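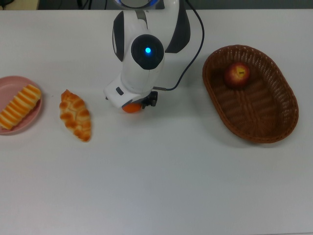
*Pink plate, striped roll, braided pastry on the table beside it.*

31 May 2026 – breakfast table set, bench 2

Food first today, layout second. Want one arrangement we can put back the same way every time without arguing over it. Napaporn wants it settled before the July round.

Plate stays pink. Tried the Brusholm white one last week, vanished against the tabletop, no good. Striped roll goes on the plate, on the diagonal. Braided pastry straight on the table.

Crumbs from real bread still in the tape line along the back – cleaned with the stiff brush, then a damp cloth. Whoever had toast in here pls don't.

Basket: the brown wicker one, near edge of the table, plate further back. Shona prefers it on the left, I don't, we left it where it was. The weave catches on anything with a stalk or a rough end so check before putting things in. Shake it out upside down at the end of the day, bits collect in the bottom.

Weighed everything on the Kaston scale, whole set incl. plate and basket comes to 2,230 g. Braided pastry alone 81 g. Scale drifts if you lean on the bench, so dont.

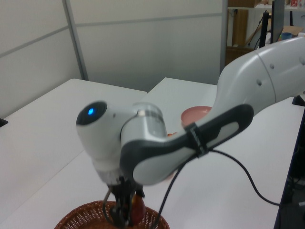
## Basket, longer pieces

Red-brown one is the awkward shape. Long and shiny, wants to lie across the rim instead of going down. Lengthwise is better I think. Yaw says tip the basket toward you a bit with a folded cloth underneath – not tried yet.

Wipe the shiny ones, fingerprints show up badly. Dry cloth only, the Lüthi spray leaves a film and then everything slides.

Tane asked for five more pieces in the set. Told him list first, then shopping. Urora order is still open so could go on that if he's quick.
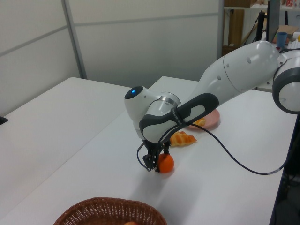
**FRUIT / ROUND THINGS**

Orange tangerine. Rolls if you look at it wrong. Table isn't level, falls off slightly to the window side, Heather has the shims and says she'll do the legs.

Keep it clear of the croissant, they end up touching otherwise and you can't tell which one got nudged. Hand's width between them is plenty.

To do
- shims (Heather)
- second basket same size, finer weave if they have it
- pencil mark for the plate, the tape is lifting agian
- box lid label still says "cutlery", change it
- ask Yaw where the folded cloths went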